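One glove or two for a small teaching lab? Budget 3000

Posted by Akua Lamptey

We plan to start collecting hand motion for a robot arm in March. The budget is 3000 dollars for everything except the arm. Grevell sells the sensor glove alone or as a pair, and I can't decide. Our tasks are simple – pick up a soft toy, put it in a bin. Is one right hand enough for the first year?

Jucélia Brito
Buy one. You will learn what you really need, and the second can wait.

Natalia Meléndez
depends on the arm

Jui-lin Yeh
I agree with one glove, but please keep money for the small things. In our first order we forgot spare cables, and the shipping took 44 days. Now I keep seven in a drawer. Printed tags cost almost nothing, but a firm mount for them was 68 dollars each from Drudetti. Bins and plush toys you can get in any cheap store. Also ask the seller if the glove comes in more than one size, because students have very different hands.
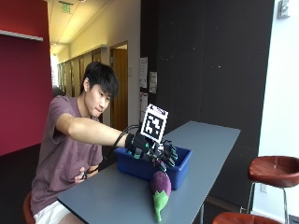

Last point, ask for the repair price in writing before you pay. We did not, and the first repair took a big part of our budget for the next term.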